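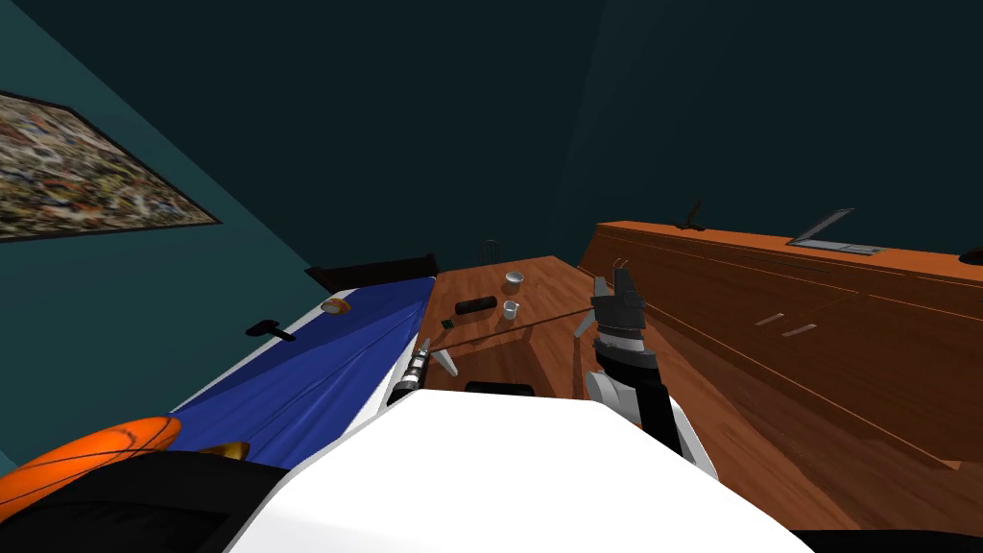
Opening slide. Simulated bedroom, both arms forward over the table.

Reading time: 2 minutes

Notes for the Komovthorpe talk – what we saw at the Garnley open day

Start with why I went. Kelly Conceição had passed on the invitation, which promised "a robot ready for the home". What we got was a simulator on a big screen. I have no quarrel with simulators. I do have a quarrel with the word "ready".

Leave the slide up while people find their seats. Let them look at the room: bed, table, long wooden unit, laptop on top. It's a tidier bedroom than mine, and there's a basketball on the bed. Birgit Rathjen, who ran the session, called it "everyday clutter". Ask the audience whether theirs looks like that. Pause.

Then the gripper view. Say slowly that this is the part worth watching, as the wide view hides how little room the fingers have to work in. 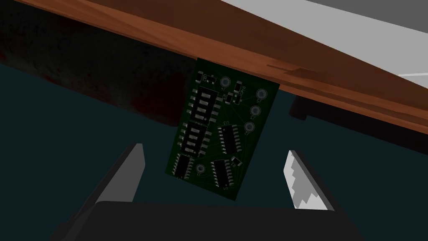
Slide 2. Circuit board up against the wooden plank, fingers either side and not yet touching.

Points to make:
– The board is at a slant and the fingers are still open. Don't say it picked it up. A still can't tell you that.
– Look how much detail went into the chips and their pins. Pretty parts are cheap. Contact, friction and a part that slips are the dear bit.
– I asked about the success rate and was told 160 runs had been done. That is a number of runs. I asked again and Miloslav Štěpánek said the results were "being written up".
– Nothing was shown on a real machine. Lieselotte Kramer from Pirkodik asked when it would be, and the answer was April.

Be fair here. The staff were friendly, they let us ask what we liked, and Birgit Brinkmann admitted over coffee that soft things such as bedding are still hard for them. I trusted that more than the brochure.

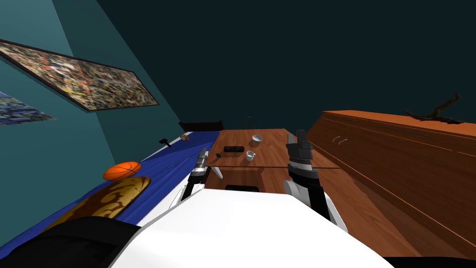

Last slide: what I'd ask before buying anything

– Who chose the objects, and has it been tried with ones they didn't choose?
– How many failures, and of what sort?
– What happens when someone moves the table?
– Can we bring our own things next time?

Leave six minutes for questions. If the Gerlach people are in, take theirs first.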